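Cuaderno de taller, banco de adhesivos y recubrimientos
Entrada del 23 de noviembre de 2024
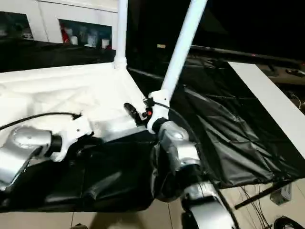 Sigo con la serie de encolado de lona de algodón sobre bastidor, lote Vestgate. Dejo anotado lo de la sesión completa porque la hoja anterior quedó a medias y Kelechi Bashir tiene que retomar los ensayos de pelado.

Punto de partida. En julio cerramos la comparación entre el adhesivo vinílico de uso general y la dispersión acrílica Paracha. La acrílica daba menos rigidez en la junta y mejor reversibilidad, a costa de un tiempo abierto demasiado corto para piezas grandes. Quedó pendiente ver si diluyendo se ganaba tiempo de trabajo sin perder agarre en los cantos. De eso trata esta serie.

Probetas. Tiras de la misma pieza de lona, cortadas en sentido de la urdimbre, con 900 g de carga sobre la zona encolada durante el secado. Soporte de pino cepillado, lijado a grano 120 y desempolvado con cepillo seco. No he usado paño húmedo: en la serie de julio levantaba la fibra y falseaba la superficie de contacto. Cinco probetas por condición. Las condiciones son tres: sin diluir, diluida al 5 % en agua y diluida al 10 %.

Acondicionamiento. Lona y madera en el armario desde la víspera. El higrómetro del armario sigue marcando más que el de la mesa; apunto las lecturas de la mesa, que es el que se calibró. Pendiente de sustituir la pila del otro y volver a compararlos antes de darlo por malo.

Aplicación. Rodillo de espuma corto, una sola mano sobre la madera, nada sobre el tejido. Con la mezcla sin diluir el rodillo arrastra a partir de la tercera probeta y deja cordón en el borde de salida. Al 5 % desaparece el cordón. Al 10 % la película queda desigual, con zonas en las que se ve la veta mate y otras encharcadas. He repetido dos probetas del 10 % por ese motivo; las descartadas llevan una cruz a lápiz en el reverso y no deben entrar en la media.

Tiempo abierto. Medido con el dedo enguantado en el canto sobrante, criterio de siempre: deja de transferir al guante. La dilución al 5 % alarga el tiempo lo suficiente para colocar la lona, corregir la esviada y grapar las esquinas. La del 10 % lo alarga más, pero durante ese tiempo la lona desliza al tensar y el hilo deja de ir paralelo al listón. No compensa.

Traspaso. Revisado el haz de la lona a las dos horas. Sin diluir, limpio. Al 5 %, limpio salvo una mancha pequeña en la probeta 4, en un nudo del tejido. Al 10 % hay traspaso en todas, visible con luz rasante. Para tejido imprimado daría igual; para lona cruda es motivo de rechazo.

Pelado. Hecho a mano con el dinamómetro de gancho, tracción a 90 grados, velocidad lo más constante posible. Ya sé que no es comparable con la máquina. Lo uso para ordenar las condiciones entre sí y nada más. Orden obtenido, de mayor a menor resistencia: sin diluir, 5 %, 10 %. La diferencia entre las dos primeras queda dentro de la dispersión de las propias probetas. La tercera se separa con claridad y falla en la interfaz con la madera, que sale casi desnuda. En las otras dos el fallo es mixto, con fibra adherida al listón.

Anomalía. La probeta 2 del grupo sin diluir se despegó con muy poca carga. Al mirar el listón aparece una franja brillante, resina de pino por el aspecto. La mantengo en la tabla con nota al margen. Para la próxima serie conviene desengrasar con alcohol los listones que tengan veta resinosa, o pasar a tilo, que es lo que pedía el protocolo original antes de que se acabara la partida.

Tensión. Aparte de las probetas he montado un bastidor de prueba con la dilución al 5 %, tensado con tenaza desde el centro de cada lado hacia las esquinas. Salieron pliegues radiales en dos esquinas por plegar el sobrante antes de terminar el tensado. Error mío de orden. El pliegue se hace al final, con las cuñas puestas pero sin golpear. He soltado esas dos esquinas, humedecido por el reverso con pulverizador y vuelto a tensar. Lo dejo secar sin tocar; la lectura de mañana dirá si las arrugas ceden o si hay que desmontar el lado entero.

Notas sobre el consumo. La báscula grande da 2.128 g para el bote Paracha abierto, tapa incluida. Apuntar siempre con tapa; en la hoja de julio hay pesadas con tapa y sin ella mezcladas y no hay manera de sacar el gasto por metro. El bote de reserva está sin abrir en el estante bajo. No almacenar junto a la puerta exterior: la dispersión no admite congelación y el envase lo indica.

Grapas. Las de Flisis entran bien en pino pero doblan en los nudos. He dejado la presión de la grapadora como estaba. Alguien cambió la boquilla por la ancha; la estrecha está en el cajón de los avellanadores, que no es su sitio.

Decisión provisional. Trabajar al 5 % en piezas grandes y sin diluir en piezas pequeñas o reparaciones de canto. Abandonar el 10 %. No pasar esto a la ficha general hasta tener el pelado en máquina y el envejecimiento.

Pendiente:

Pelado en máquina de las probetas que quedan (Kelechi). Están en la bandeja, rotuladas por condición; las de la cruz, fuera.

Envejecimiento: ciclo de humedad según la hoja Jimbridge, la versión corregida. La anterior tiene invertidos los tiempos de rampa y de meseta.

Pedir listón de tilo y comprobar la humedad a la entrada antes de firmar el albarán.

Probar el rodillo de pelo corto en lugar del de espuma con la mezcla sin diluir, por ver si se evita el cordón sin tocar la fórmula.

Repasar la lona del lote Vestgate por el otro extremo del rollo. El gramaje del principio me sale más alto que el de la etiqueta, y si varía a lo largo de la pieza las probetas de hoy solo valen para ese tramo.

Limpieza: rodillos en agua, bandeja raspada en seco. El cubo de enjuague no se vacía en el fregadero; va al bidón de residuos acuosos, que está casi lleno. Avisar para la retirada.

Añadido al cierre. Vuelvo a mirar la probeta 4 del 5 %. La mancha no ha crecido. Medida con la regla y anotada en el reverso de la propia tira.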